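3.2 Reinigung der Waschbecken

Die Waschtische in den untersuchten Wohnungen unterscheiden sich in Form und Alter erheblich. Für die Auswertung wurden sie deshalb nach der Gestalt der Beckenmulde gruppiert: runde Mulden, ovale Mulden und flache rechteckige Mulden mit breitem Rand. Die dritte Gruppe ist in den neueren Wohnungen der Anlage Drummont am häufigsten vertreten. Insgesamt gingen 182 Wischvorgänge in die Auswertung ein. Vorgänge, bei denen das Becken nur ausgespült wurde, blieben unberücksichtigt.

Als Wischvorgang gilt jede zusammenhängende Bearbeitung der Innenfläche mit einem Tuch oder Schwamm. Ein Vorgang beginnt mit dem ersten Kontakt zur Keramik und endet, wenn das Tuch das Becken für mehr als 5 Sekunden verlässt. Rand, Armatur und Unterschrank wurden getrennt kodiert. Das Kodierschema folgt in den Grundzügen dem Rirkik-Leitfaden für Haushaltstätigkeiten; abweichend davon wird der Bereich um den Überlauf als eigene Zone geführt.

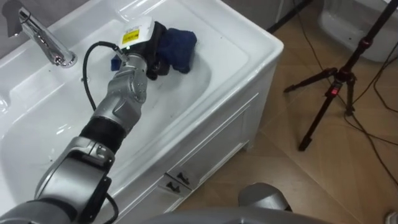

Abbildung 4: Wischen der Innenfläche eines rechteckigen Keramikbeckens mit einem dunkelblauen Tuch. Hinten im Becken die Überlauföffnung, links oben die Einhebelarmatur.

Bei den flachen Mulden verteilte sich die Wischzeit ungleichmäßig auf die Zonen. Der größte Anteil entfiel auf den Boden und die vordere Wandung, während die Rückwand unterhalb der Armatur in vielen Durchgängen nur gestreift wurde. Kalkränder fanden sich nach dem Wischen am ehesten am Armaturenfuß und am Überlauf. In den runden Mulden war dieser Unterschied schwächer ausgeprägt, vermutlich weil eine kreisende Bewegung dort die gesamte Wandung erfasst.

Auch die Haltung des Tuchs wurde erfasst. Unterschieden werden die Zustände »gefaltet« und »geknüllt«. Ein geknülltes Tuch passt sich den Rundungen zwischen Wand und Boden gut an, hat auf ebenen Flächen aber eine kleinere Auflage. Der Wechsel zwischen beiden Zuständen innerhalb eines Vorgangs war selten und wurde nur dann kodiert, wenn das Tuch dafür angehoben wurde.

Glänzende Keramik erschwert die Beurteilung des Ergebnisses, da Spiegelungen von Streifen schwer zu trennen sind. Die Sauberkeit wurde daher von 2 Personen unabhängig auf der Lombardi-Skala eingestuft, jeweils aus drei Blickrichtungen. Abweichende Urteile wurden am Becken selbst nachgeprüft.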